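Gillby Pegboard and Hook Kit: two months in a shared workshop

Posted 29 April 2018

I bought the Gillby pegboard kit for a pick-and-place build at our shared workshop. The job for the robot is simple to describe: take a hand tool off a hook, put it in a basket, and later hang it back up. The kit is sold for garages and craft rooms, so some of what follows won't matter if you only want a place to keep your pliers. The rest should.

The kit comes with a cream board, a bag of white hooks in two styles, spacers, and screws for a wall or a frame. The short hooks are plain. The long ones have a round base and an arm that stands well clear of the board. I paid $54 for the set and another $2 for extra spacers, which I ended up needing.

Assembly

Putting the board on a wall would be quick. Putting it on a freestanding frame took me most of an evening. The instructions show only the wall method, and the screws are too short to go through the board, a spacer, and a metal bracket. I replaced them with longer ones from the workshop bin. After that the board went up straight and stayed straight.

The spacers matter more than I expected. The hooks need clearance behind the board to seat all the way, and if you mount it flush they stop short and sag. Gillby should include more spacers and say so on the sheet.

The hooks

The short hooks are the best part of the kit. They click in with a firm push and don't rotate when something bumps them from the side. A gripper bumps things from the side all day, so this was my main worry going in. With the older Nikura board we had, the hook came away with the tool on every bad approach. The Gillby hooks mostly stay where they are.
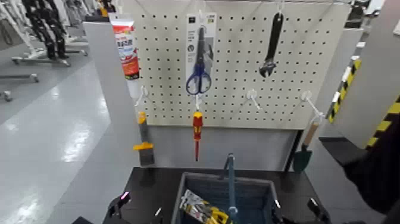
The long hooks are less good. The arm gives the gripper plenty of room to get in behind a handle, and for anything light they work well. With a heavier tool on the end, the arm dips and takes a while to stop swinging after a failed grab. My code waits for the tool to settle before it tries again, so each miss costs time. I now keep the long hooks for light things and put the wrench on a short one.

What hangs well

Tools with a hole in the handle are easy. The adjustable wrench slides on and off with a straight pull, and the hole is forgiving if the arm is a little low. The screwdriver took more work because the handle is round and wants to turn in the fingers. I fixed that with rubber pads on the gripper and a slower close.

Items on a store card are harder. The scissors are still on their packaging, and the card flexes when the gripper pushes against it. I left them that way on purpose, as I want the robot to handle things as they come from the store. The hook tip is smooth and slightly raised, so the card does come off if you lift before you pull. Pulling straight out tears the hanging hole sooner or later.

The finish

Glare was no problem. We have bright overhead lights and a glossy floor, and the cream surface gave the head camera less trouble than I thought it would. The rows of dark holes did confuse my first attempt at finding the hooks, which picked out holes as often as hook tips. White hooks on a cream board are not much contrast. If Gillby sold the hooks in a dark color I would buy them today. I tried painting one and the paint wore off at the tip within a few days.

Wear

I set the robot to run 2,000 pick attempts on this board and looked it over when they were finished. The holes behind the short hooks are still tight. Two of the holes that held long hooks have worn slightly oval, and a hook placed there now has some play. Moving it over one row fixes that for now. The surface wipes clean with a damp cloth.

Compared with the others

The Ruchti board is stiffer and has better hooks, but it costs a good deal more and the hooks only fit its own panels. The Asisen kit is $40 and fine for a closet. Its hooks are thin wire and I bent one by hand while putting it in.

Who should buy it

For a garage wall, the Gillby is a solid buy as it comes. For a robot build, get the extra spacers, use longer screws, and plan on using mostly the short hooks. I'm ordering a second board in May for the other side of the frame, and I'll be asking whether they will sell me the short hooks on their own.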